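杯子和杯垫是怎么回事

给小读者的生活小百科 2019年7月

桌上放一杯热可可,过一会儿把杯子拿起来,桌面上常常会留下一个圆圈。冬天是这样,夏天放一杯冰水也是这样。这个圆圈从哪里来?为什么有的桌子一擦就掉,有的桌子怎么擦都还在?为什么大人总说“把杯垫拿来”?这一篇就讲这些事。

一、杯子是用什么做的

家里常见的杯子有陶瓷杯、玻璃杯、塑料杯和不锈钢杯。喝热饮最常用的是陶瓷杯,英文里叫 mug,中文一般叫马克杯,是按读音译过来的。它比茶杯高,杯壁比较厚,旁边有一个把手。

陶瓷杯最早是一团泥。做杯子的人先把泥揉匀,把里面的气泡赶出去。气泡留在泥里,烧的时候会胀开,杯子就裂了。揉好的泥可以在转盘上拉成杯子的样子,也可以调成泥浆,灌进石膏模子里。石膏会吸水,靠近模子的泥浆先变硬,成了一层壳,把多余的泥浆倒掉,剩下的就是杯身。把手通常单独做,再用泥浆粘上去。

做好的泥杯要慢慢晾干,然后进窑里烧。很多陶瓷杯要烧两次。第一次烧完,杯子变硬了,但表面还是粗糙的,会吸水。工人给它涂上一层釉,再烧第二次。釉里面有能变成玻璃的材料,遇到高温会熔化,冷下来以后就成了一层薄薄的玻璃,包在杯子外面。你摸到的光滑的那一层就是釉。杯子的颜色很多时候也是釉的颜色。

有一个小地方可以自己看:把空杯子翻过来,杯底常常有一圈没有釉,摸起来有点涩。杯子在窑里是站着的,如果那一圈也有釉,釉熔化以后会把杯子粘在窑板上。

这一圈叫圈足。它也是杯垫要派上用场的原因之一。圈足比较粗糙,在木头桌面上拖来拖去,会磨出细细的划痕。

二、杯子表面的花纹有什么用

不是每个杯子都是平滑的。有的杯子外面有竖着的条纹,有的有一个个小坑,还有的起起伏伏,像被小锤子敲过。这种样子叫锤纹,最早是做金属器皿的人敲出来的,后来陶瓷和玻璃也学着做。

花纹好看,也有一点实际的用处。手指可以卡在凹下去的地方,拿着稳一些。釉在高低不平的表面上会流动,凹的地方积得厚,凸的地方薄,所以同一种颜色会显出深浅。

花纹深的杯子洗起来要多花一点时间。脏东西容易留在凹处,用软毛刷转着刷就行。不要用钢丝球,它会把釉刮花。

三、桌上的圆圈是怎么来的

先说冰水。空气里有看不见的水汽。水汽碰到冰凉的杯子外壁,会变成小水珠,挂在杯子上。水珠越来越多,就顺着杯壁流到杯底,在桌上积成一圈。杯子并没有漏。

你可以做一个小实验。准备2个一样的杯子,一个装常温的水,一个装冰水,外壁都擦干,放在干的纸巾上。等一会儿再看,装冰水的那一个,下面的纸巾湿了。空气越潮湿,湿得越快。

再说热饮。热杯子放在刷了漆的木桌上,热会让漆面变软,水汽也可能钻进漆里,留下一个白色的印子。这种白印在漆的表层,有时候自己会慢慢变淡。要是水一直渗到木头里,印子会发黑,就很难去掉了。

石头桌面也会留印子。大理石的主要成分和贝壳、粉笔差不多,叫碳酸钙,它怕酸。柠檬水、橙汁和可乐都是酸的,滴在上面不擦,那一块就会失去光泽。还有一些桌面只是看起来像大理石,是用别的材料印出纹路来的,耐不耐酸要看它到底是什么材料。

四、杯垫帮了什么忙

杯垫做的事情很简单:隔在杯子和桌子中间。它挡住水,挡住一部分热,也不让圈足直接磨到桌面。

不同的材料本领不一样。软木里面有很多很小的空气洞,隔热好,也能吸一点水。硅胶不吸水,但是不滑,洗起来方便。陶瓷杯垫如果没有上釉,可以吸水,不过底下最好贴上软垫,免得刮桌子。布的杯垫吸水多,湿透了就要换。

木头杯垫很常见。木头传热慢,杯子放上去,热不容易传到桌面。胡桃木颜色深,枫木、松木颜色浅。木头上一条条的线叫木纹,和树的年轮有关系。树每年长一圈,春天长得快,颜色浅,夏末长得慢,颜色深。把木头顺着锯开,圆圈就变成了长条。两块杯垫就算是同一棵树上来的,木纹也不会完全一样。

很多圆形的木杯垫上面刻着一圈浅槽,中间是放杯子的地方,外面留一道边。流下来的水会先落进槽里,不会马上跑到桌上。槽很浅,装不了多少水,看到有水还是要擦。

五、托盘又是做什么的

杯子多的时候,一个一个地端要走好几趟,用托盘就方便得多。托盘的边是高起来的,杯子滑动时有边挡着,洒出来的水也留在盘里。

用托盘端杯子有几件事要记住。重的放中间,轻的放旁边。把手不要伸到托盘外面,走路时容易碰到门框。热的饮料请大人来端。放下托盘的时候,先让一边挨到桌子,再慢慢放平。

洗好的杯子也可以放在托盘上晾。倒扣着放,灰尘不容易落进去,但是杯口贴着盘底,里面的水汽出不来。可以在下面垫一块布,或者让杯子侧一点。

六、怎样收拾一张喝过东西的桌子

先把杯子里剩的饮料倒进水池,再把杯子放到托盘上。杯子不要一个套一个地叠,杯口容易磕出缺口,有时还会卡住拔不出来。接着收杯垫。湿的杯垫不要摞在一起,木头的尤其不要,闷着会发霉。用干布擦一遍,立起来放在通风的地方。最后擦桌子,先用湿布,再用干布。

木杯垫不能泡在水里,也不能放进洗碗机。木头吸了水会胀,干了又会缩,几次以后就翘起来了,杯子放在上面会晃。

马克杯和圆形的木杯垫:
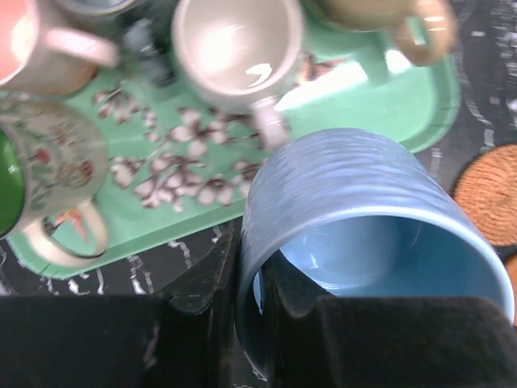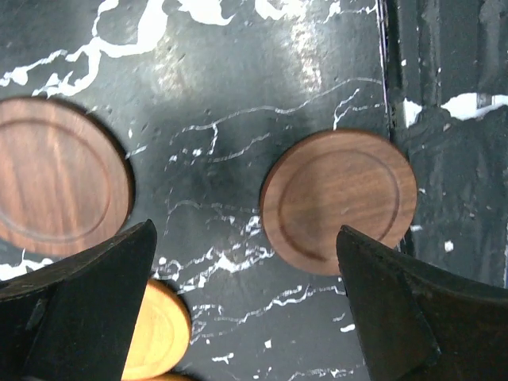

读者 Khương 来信说,家里的木杯垫已经翘了,把凹的那一面朝下,铺在微湿的布上,上面压几本书,放了2天,平了不少。信里还问,杯垫翘过一次以后,是不是更容易再翘,要不要抹一点油。

抹油是可以的。请大人用专门给木餐具用的油,薄薄擦一层,等它吸进去,再把多余的擦掉。油能让水进去得慢一些,过一段时间还要再擦。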